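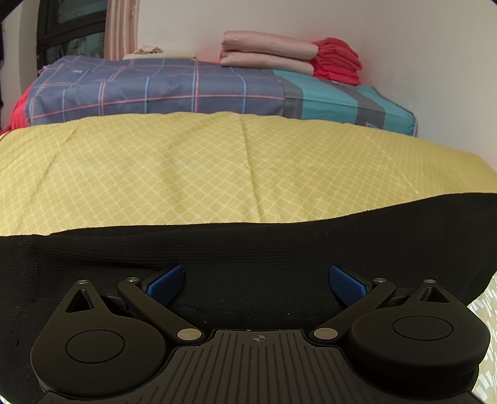
Household > Laundry > Woollens

Sat 28 August — by Oksana Shevchuk

Putting the winter knits away (and getting them back in one piece)

I always mean to do this in July, when the washing dries in an afternoon, and every year I end up at it in the last week of August with the windows open and the radio on. Never mind! Wash everything before it goes in the box, even the jumper you only wore twice, as moths are very fond of a collar. I use a cool wash, 30 degrees, with half the usual soap, then roll each piece in a towel and press down on it with both hands.

Dry them flat, well away from the radiator, and turn them over once. Thick ribbed things can take almost two days, so do be patient — a damp cuff will make the whole box smell by Christmas.

Fold, never hang. My neighbour Satish Prajapati swears by old pillowcases for storage and I've come round to them, with a little lavender in each and the end tied with string.

Dark wool shows every bit of fluff, so I go over mine with a clothes brush before folding, always downwards.

We use cookies to remember your settings. Accept / Manage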